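# Lavender roller blend: oil settles out and the ball sticks. Wrong carrier?

I make 10 ml roller bottles with lavender and a little cedarwood in a carrier oil. The last batch used solid coconut oil from a jar of Greltico, melted in a water bath. It was clear when I filled the bottles. The next morning it had gone cloudy, with white grains at the bottom, and the ball would barely turn. The bathroom is at 59 °F overnight. The earlier batch, made in June, gave no trouble.

Do I need a different carrier, or did I melt it wrong?
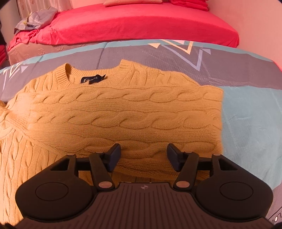 I also need to know whether the blend can be saved. I have 13 bottles filled and would like to avoid starting over. Dilution is 2% in all of them.

**3 answers**

---

**Answer 1** (accepted)

Your melting was fine. Regular coconut oil sets at 76 °F and below, so at 59 °F it will be solid or grainy no matter how it was heated. Lavender at 2% does not change that enough to matter.

Use one of these:

- fractionated coconut oil (stays liquid in a cool room, very little smell)
- jojoba (a liquid wax, thickens if refrigerated, keeps well)
- grapeseed (thin and cheap, but goes rancid sooner)

To save the batch, stand the closed bottles in warm tap water until clear. Pull the roller fittings, pour everything into one glass beaker, and use it as a body oil from a wide-mouth jar. Mixing in a liquid carrier works too – but it lowers your dilution, so write the new percentage on the label.

Wash the balls and housings in dish soap and dry them fully before refilling.
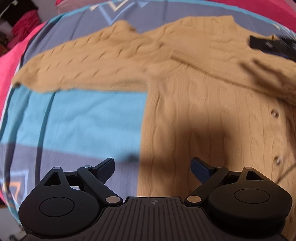
*Page last changed: June, 4:13 pm*

**Answer 2**

Check the fitting as well. I had a bag of Takomholm steel rollers where the housing was too tight, and they stuck even with jojoba. The plastic ones from Palacios turned freely in the same bottles. Test one with plain carrier before you fill the rest.

Leave some air space at the top. Filled to the brim, the oil comes up around the ball when you press the fitting in.

**Answer 3**

just keep it in your pocket, it melts. been doing that with the Gisham one for 4 winters

---

Viewed 2482 times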